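Chapter 6
Where Things Live: Storage at the Point of Use

When I was 19 I got a summer job in the kitchen of a small hotel called the Siriwan, and on my first morning I walked 142 steps to make one pot of tea. I know the number because my boss, Jintana Somboon, followed me with a clicker in her hand and didn't say a word until the tea was poured. Then she showed me the clicker. The kettle was by the window, the tea was in the dry store, the cups were down the hall in a cabinet that somebody had liked the look of, and the spoons were – well, I never did find the spoons that morning.

I've been thinking about that walk ever since, and it's the reason this chapter comes before the one on floor plans. Most students want to jump right to drawing walls. I did too! But a room is mostly used at arm's length, and if you get the arm's length part wrong, moving a wall won't save you.

So in this chapter we're going to look at small storage: hooks, pegs, racks, shallow shelves, the stuff that sits on a table or hangs beside it. We'll start with the idea of "point of use," which just means keeping a thing where you first need it. Then we'll work through reach, which changes a lot depending on whether you're sitting or standing, and then open versus closed storage (people get surprisingly heated about this one). The last section is a case study of the Valtetti apartments, a building with 40 tiny kitchens, all with the same cabinets and all used differently by the people who live there.

You'll need a tape measure, a notebook and a kitchen you're allowed to poke around in. If you share yours, warn people first.

Let me start with the plainest piece of storage I know, the mug tree. It has a base, a post and a few pegs, and it does a job that a closed cabinet does badly: you can see what's there and lift it off with one hand. Plates are harder. They're flat, they like to be stacked, and the one you want is always at the bottom.
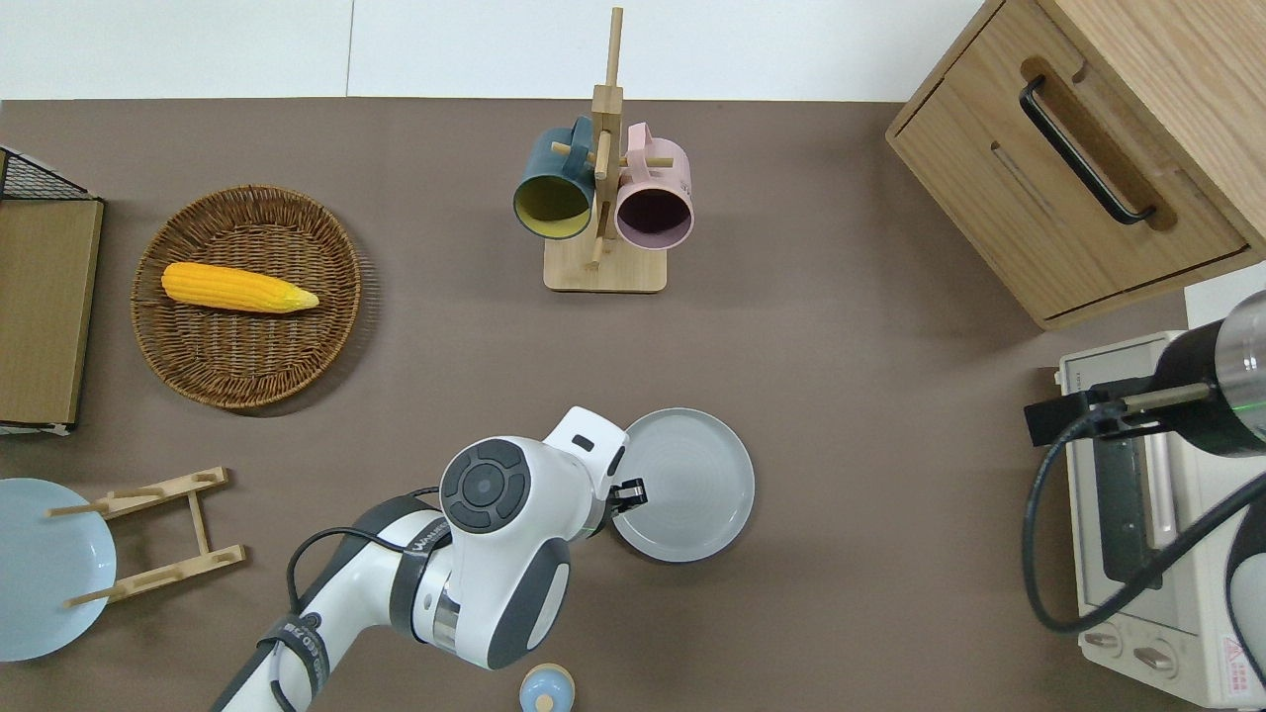

Figure 6.1 A wooden mug tree and a round plate on a brown tabletop.

Chalerm Paisan, who taught me drafting, used to say a plate needs two homes, one for the stack and one for the plate in use. I argued with him for a whole semester. I now think he was mostly right, and in Section 6.2 I'll show you the one kitchen where he wasn't.

Before you read on, try this. Make yourself a hot drink the way you usually do and have a friend count your steps. Write the number inside the front cover of your notebook – we'll need it again at the end of the chapter.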